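Hand-held grippers: looking after the finger joints

Started by dellanar_bench

Morning all, and apologies in advance for the length, I've had two coffees and it's a Monday. We run a pair of hand-held grippers over a white board on a wooden table, left hand and right hand, cabled back to the cabinet, and I've inherited the job of keeping them sweet. The old notes say to strip the finger joints every 300 hours, clean the brass rings and put it all back with a smear of grease. Does anyone really do that? It takes me most of an afternoon and I always seem to end up with one finger stiffer than the other.

pustine_pete

Hello and welcome to the fussiest hobby-that-is-also-a-job going! I'd leave the grease in the drawer, personally. Printed arms shed a fine dust, the grease picks it up, and before long you've made yourself a lovely grinding paste. I wipe the rings with a dry cotton bud, work the fingers open and shut 100 times and listen. If it sounds the same as last week, I put the kettle on. Ours had 2000 hours on it in November and the only thing I'd changed was a cable.

karimi_cell

I'm going to disagree with Pete, nicely, as I always do. Dry is fine until it isn't. We ran dry at Karimi and one of the pins wore its hole slightly oval, so the jaws met at the tip and gaped at the bottom, and we spent ages blaming the calibration. A tiny dab of dry PTFE on each pin, wiped off again so you can hardly see it, and we've had no bother with that one.

pustine_pete

Well, a dab you can hardly see is nearly my method, so I'll claim that as a win :)

dellanar_bench

Ha, thank you both. The stiff finger is the right-hand one on the tool I use most, and it only drags over the last little bit of closing. Any ideas before I take it to bits again?

old_takberg

Check how tight you've done the joints up before you go near any lubricant. I know it's tempting to nip everything up hard when you've got the tool in pieces, but these want to be just snug, and both sides the same. Then close it slowly with nothing in the jaws and look straight down the middle. The two plates should come together along their whole length. After that go and close it on something with a proper edge, because an empty jaw will flatter you. And do look at your cable while you're at it! If it's pulling round the back of your wrist you'll feel a drag that has nothing to do with the fingers, and I once spent the best part of a day on job 411 in our log finding precisely that.

Closed on nothing first, then a try on the power strip with the right hand:
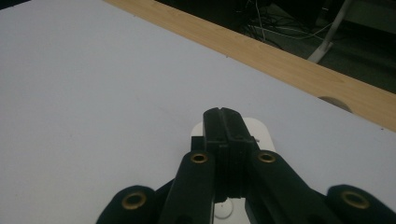
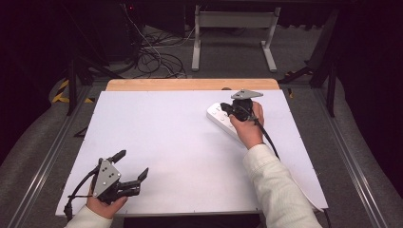

old_takberg

dellanar_bench

Oh, that's very helpful, thank you. I've never thought to look at the seam, I always watch the fingers. I see your right-hand cable drops down beside the sleeve as well. Mine goes up over the forearm and I've got it taped at the elbow, which seemed clever at the time.

karimi_cell

Untape it and try again before you undo a single screw. I still think you should put something on those pins, mind.

pustine_pete

Agree about the tape, disagree about the pins, and I'll be saying so until I retire. One small thing to add: mark your fingers left and right when you take them off. They look the same on the bench and they've worn in to their own side, and swapping them by accident gives you just the sort of stiffness you're describing. A dot of paint pen on the inside will do.

dellanar_bench

I have a horrible feeling I may have done that. Paint pen is coming out this afternoon. I'll do the tape first, then the joints, and leave the PTFE until you two have settled it between you.

old_takberg

You'll have a long wait, then. Do the tape on its own and run it for a day before you touch the rest, or you won't know which one cured it.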